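Ticket 397 - Gripper comparison, soft goods bench
Status: Open, waiting on parts
Opened by: Morag Lennox
Kit: Tevura arm, Getulier two-finger gripper, Damgaard suction gripper, Plikach wrist camera

Original report

Both grippers do well on boxes and tins, so I moved on to bags and soft things, and that is where it got interesting! The Getulier closes on a thin plastic bag, reports "object held", and lifts away with nothing in it. Same fault at low and medium force. The Damgaard gets hold of the film but then loses vacuum as soon as the arm starts to rise.

I had hoped to have a winner by now. Instead I have two very different faults and a much better idea of what each gripper is good at.

Update 1

Checked the easy things first. Air line to the Damgaard is sound, no hiss at the fittings, and it holds a flat sheet of card for as long as I care to stand there. Swapped the cup for the spare and got the same result. So the cup is fine and the creases in the film are letting air in.

On the Getulier, the "object held" message comes from the finger gap. The default threshold dates from the June set-up, when we only had rigid parts. With film between the pads the fingers stop a hair short of fully closed and the controller takes that as a grip. Lowered the threshold by hand and the false message went away. Very pleased with that one.

Update 2

Turned to the camera. The Plikach depth picture has holes in it wherever the bag is, and the planner was picking points on whatever showed through the plastic. It went for the orange plush toy every time, as if the bag wasn't there at all. You have to admire the confidence.

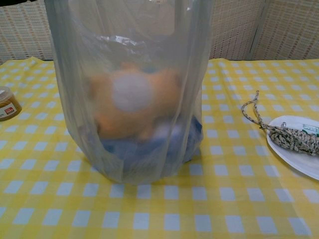

Turning the exposure down helped a little with the bright highlights near the top. What helped far more was tilting the wrist so the camera looks across the bag instead of straight down into it. The outline is much cleaner from there, and the planner now offers points on the rim. I also masked out the gingham, as the checks were giving the edge finder far too much to be excited about.

Update 3

Ran the Getulier with the new threshold, the tilted view and the fingers turned 90 degrees so they come in across the rim. It picked up the bag! Lifted it, held it, put it down where I asked. Tried it again after lunch with the arm at the slower speed and it worked then too.

Then the braided rope on the plate, just to see. The Getulier takes it nicely if it comes down on the thick part of the bundle, and drags the rest along behind. The Damgaard can't do anything with it, which I expected - there is no flat face to seal on. I wouldn't hold that against it. On card and smooth lids it is still the quicker of the 2 by a long way, and I love how gently it lets go.

Still to do

Damgaard: try the softer bellows cup, size 5, on creased film. On order.
Getulier: save the new threshold as its own profile so it isn't lost at the next restart. The controller forgets hand-entered values, as I found out this morning.
Plikach: repeat the tilted view with the side lamp off.
Tevura arm: small wobble in the wrist at full reach. Doesn't affect these tests, will open a separate ticket.

If anyone has run the Damgaard on thin bags and got a steady hold, please add your pressure settings below. I would dearly like to see it manage this.

Last updated December 23, 2024 - M. Lennox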